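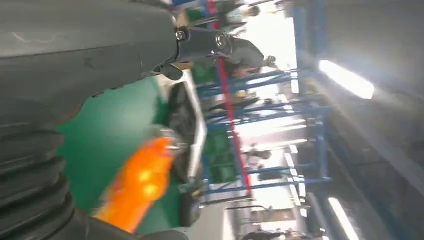
Sat 19 May

Slept in till nearly nine, which I haven't done since the clocks changed, and woke up with my neighbour's leaf blower going and a cat on my legs. Porridge, two coffees, and then I finally sat down with Nan's recipe tin. I've been promising Mum I'd do it since December!

The tin is the old biscuit one that lived on top of the fridge at Kullwood, the one with the dent in the lid. I had it in my head that there'd be maybe a hundred cards in there. Well. I tipped the lot onto the bed and started numbering them in pencil on the back, and I got to 51 before I'd even finished the scones and slices. She had four different lemon slices. Four! Two of them are the same recipe as far as I can tell, except one says "Tamara's way" and has an extra spoonful of condensed milk.

That would be Tamara Kravchuk from over the back fence. I remember her mostly as a pair of very brown arms handing things across – beans, plums, a whole cooked chook once, wrapped in a tea towel. I rang Mum to ask what year they stopped talking to each other and she said it was over a raffle, and then wouldn't say any more about it, so obviously I'm going to have to ask Aunty Jo.

Some of the cards are lovely and some are useless. One just says "usual dough, hot oven, don't let Dad near it". What usual dough? How hot? There's a honey cake that runs over three cards, with the third one missing, so you get all the way to cooling the layers and then nothing about what goes between them. Sour cream, I think. I can nearly taste it, and I reckon there was something sharp in it too, maybe the apricot jam. I'm going to try it with and without.

Stopped for lunch (toast, the end of the good cheese) and hung out the towels while there was still a bit of sun. The line's sagging again on the left side. I wound it up as far as it would go and the sheets still nearly brush the ground, so that's a job for when my brother visits, if he ever does.

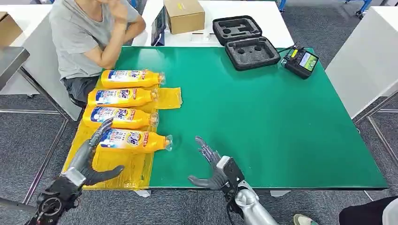 Anyway, back to the tin, and by mid-afternoon I'd sorted everything into piles – sweet, savoury, preserves, and a pile of things that aren't recipes at all. That last one is my favourite. There's a bus timetable to Grasgate with the Sunday services crossed out, a pattern for a baby's cardigan, and a receipt for a mattress. And a letter! Only one page of it, the second, from somebody called Lukian Chornovol, thanking her for the dumplings and asking if she'd changed her mind about the choir. I've never heard of him in my life. Mum hasn't either, or says she hasn't. His handwriting is beautiful, all loops, and he signs off "your patient friend", and I've been thinking about that all day.

I tried typing a few up after that so the cousins can have copies. It's slow going. Her sevens look like ones and she wrote over things whenever she changed her mind, so there's a fruitcake with either two or three eggs in it depending on which pen you believe. She also swapped to metric halfway through her life and never went back and fixed the old ones, so I'm forever checking whether it's her big cup or a proper cup. I did nine cards in an hour and a half and then my neck went. At that rate I'll be at it till spring.

The plan, if I can call it one, is to get them all done and printed in a little spiral book before the next big family lunch. I don't want to tidy up the wording. I'd like to leave the crossings out in somehow, and the bits where she talks to herself ("too sweet, Pat had three pieces anyway"). My cousin wants photos of the actual cards on the facing pages and I think she's right, even if it doubles the printing.

Made the cabbage rolls for tea, from card number 38. I used too much rice and they burst, every one, so I ate them out of a bowl with a spoon and plenty of dill. Colour was right and the smell was exactly right. I stood there in the kitchen with the lid in my hand like a goose and had a bit of a cry, then rang Mum again and told her about it, and she said Nan's always burst too and she used to turn them seam side down so people wouldn't see.

It's gone ten now. Cards are back in the tin in their piles with rubber bands round them, and the letter is in my bedside drawer. Need to buy sour cream and apricot jam tomorrow, and ring Aunty Jo before she goes off to bowls.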